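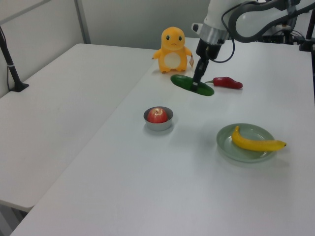 Toy cucumber, red chili pepper and an orange plush on a white tabletop.

Feb 20, 2018

Dalsgaard focusing rail, two months in

I put off buying a proper rail for way too long. My method for stacking used to be turning the focus ring by hand, a hair at a time, holding my breath, and then finding out at home that I'd skipped a slice right in the middle of the thing I cared about. You get a lovely sharp front, a lovely sharp back, and a band of mush between them. So when my old shop had the Dalsgaard on sale for 100 dollars I caved.

First impressions were good! It's heavier than it looks, the knob is big enough to turn with gloves on (I shoot a lot of frost and seed heads, so gloves matter), and the scale along the side is engraved so it won't rub off like the painted one on my old Wondar. The Wondar was a cheap plastic thing that sagged every time I hung a 100 mm macro on it. I'd line up a shot, let go, and watch the whole view sink. The Dalsgaard doesn't sag at all with the same lens and body, even tilted down pretty steeply.

The knob is where most of the money went, I think. It's smooth all the way along, with just enough drag that it stays where you leave it. For a dried teasel I did last week I shot 53 frames, and the stack lined up the first time with no gaps. With the Wondar I was happy to get 30 usable ones out of a session, and then I'd spend the evening cloning out halos — not how I want to spend an evening.

Now the gripes. The locking screw is tiny and sits on the same side as the camera's battery door, so every battery swap means taking the camera off and framing up all over again. I've started putting in a fresh battery before every stack, even if the old one is half full. Also, tightening that screw nudges the rail a little to the left. It's not much, but at close to life size it's enough to push a small subject off center. What works for me is to lock it first, look again, and then fix the framing with the tripod head.

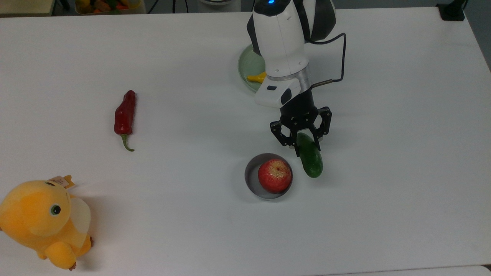 Speaking of heads, the foot on the bottom of the rail didn't fit my Clokell clamp very well. It goes in, it just needs a lot more of a squeeze than my other plates, and the first time out I thought it was tight and it wasn't. No harm done, but give it a good wiggle before you let go. Callum Wragg from my photo club has the same rail on a different head and his fits fine, so this may be more of a Clokell problem.

Cold hasn't bothered it. I had it out at Prakwood on a really bitter morning, shooting frost on bramble leaves, and the knob got a bit stiffer but never jerky. I did wipe it down and leave it in the bag for an hour after I came in, same as I do with the lens.

Would I buy it again? Yes, at the sale price. At full price I'd want that screw moved to the other side. If you only stack a few frames now and then, the focus ring is still free, and plenty of people get great results that way (I never did). I'm hoping to try it on the first crocuses in March, if the wind ever quits.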